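The Computer From Jimotness

I bought the computer from the clearance shop in Jimotness, the one that used to be a bakery. Fifty-four pounds, no returns, and the man threw in a keyboard with no letter H.

It was my aunt's old machine, you see. She'd done the books for Clelleck Ferries on it for years, and when the ferries stopped running the whole office was sold off by the box. I'd spent most of July ringing round (142 phone calls, I kept a tally on the back of the gas bill) and there it was on a shelf between a toaster and a fish kettle.

She always said she'd hidden something in it. Not in the files, dear - in it. So I cleared the kitchen table, found the good screwdriver and took the side off.

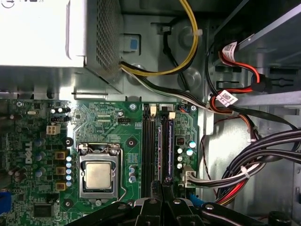 I don't know what I was expecting. An envelope, perhaps, or her ring. What I got was a green board with DELL printed up the side and a great deal of wire, and I sat there eating a biscuit and feeling like someone who'd opened up a piano to look for the tune.

My aunt was never a woman to make things easy. She once posted me a birthday present by way of Dravero, where neither of us had ever been, just so I'd have the stamp. So I put the kettle on and started again, slowly this time, following the yellow and black wires round with my finger and saying out loud what I thought each bit was for. I was wrong about most of it, I'm sure.
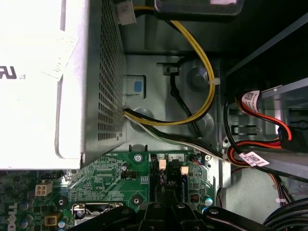
Then I remembered how she used to hide the Christmas money. Always behind the dullest thing in the house - the boiler instructions, the box of fuses. Well, what could be duller than a big metal box full of little square holes? I fetched the torch, moved the biscuits out of harm's way and began on the first screw.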